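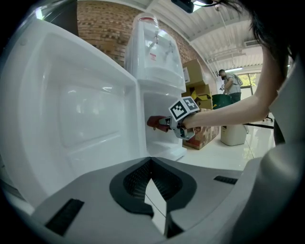
About Skirnent

Skirnent is a textile sorting and reuse business in Kimdale. We collect clothing, linen and household fabric that people have finished with, sort it by hand, and send it on to op shops, repairers and rag merchants. We started in March with one ute and a borrowed trestle table, and moved to our present building on Traston Road the following winter.

The building

We work out of a brick workshop under a corrugated ceiling. It covers 304 square metres, including the loading area. There is air conditioning on the sorting side, and a water dispenser with a bottle on top that anyone is welcome to use, drivers included. Deliveries come in through the roller door on Wijesinghe Lane between 7 am and 2 pm.

How we sort

Stock arrives in bags and cardboard boxes. Each load is weighed, opened and checked for damp before it goes any further. Knits are kept apart from wovens – they go to different buyers and they snag on zips. We use large white plastic bins for sorting, as they wipe down easily and have no rough edges to catch a thread. 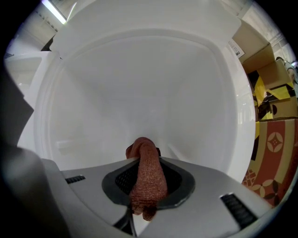

Small knitted pieces such as face cloths, scarves and baby blankets are graded one at a time. Anything with life left in it is folded and boxed for the op shops. Worn pieces are cut down for cleaning cloths, with buttons and labels taken off first. In a normal month we handle around 2,000 kilos, and a bit more after the school holidays.

Who we work with

We have regular pick-ups from 644 households, plus motels, aged care homes and two theatre companies. Businesses with more than 800 kilos to clear should ring ahead so we can book the larger truck.

What we can't take

Pillows, doonas, carpet and anything with paint or oil on it. Shoes are fine if they are tied in pairs. Please wash and dry everything before you drop it off.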